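Rellgate Pick Planner
Grasp planning and cell control software for mixed-item bins
By Modex

Overview

Rellgate takes depth and color data from a camera over the bin, proposes grasps, checks each one against the cell model and sends a path to the arm controller. It is built for bins where the items have nothing in common: no CAD files, no fixed orientation, no set order. A typical planning cycle takes 300 ms on the recommended computer.

The current release is 12. It replaces the old single-region setup with split bins, so a container with a divider can be handled as two work areas in one job. Each area has its own floor height, its own walls and its own pick or place setting. The divider is modeled as a solid with a slope on each face, and the planner keeps the wrist and gripper clear of it by a margin you set.

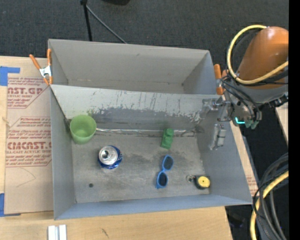 Divided bin with mixed items in the larger section. The arm enters from the right.

Clamps, brackets and cables can be added as keep-out shapes by drawing a box in the 3D view. Hoses that move with the arm are harder. Use the sleeve tool, which wraps a link in a padded volume — start wide and trim it after a few slow runs.

What the planner handles

Upright open containers such as cups and cans. Rim grasps can be turned off per job.
Thin or dark items, including glasses with dark lenses. Depth is often patchy on these, so the outline comes from the color view.
Small metal parts on a gray floor. Low-contrast mode is slower and is off by default.
Items lying close to a wall or divider. Approach angles are limited to 18 degrees from vertical unless changed.

Included

Planner license for one cell
Saarela calibration tool
Simulator with 866 recorded bin layouts
Log viewer with replay of rejected grasps

Requirements

Linux computer with a dedicated graphics card and wired network. One depth camera on a fixed mount. Arm controller with streaming joint control. Grippers are set up from a file listing finger length, width and stroke.

Support

Updates are included through the January after purchase. Integration help is available from the Bendbridge office. Send a saved log and the cell file with any request.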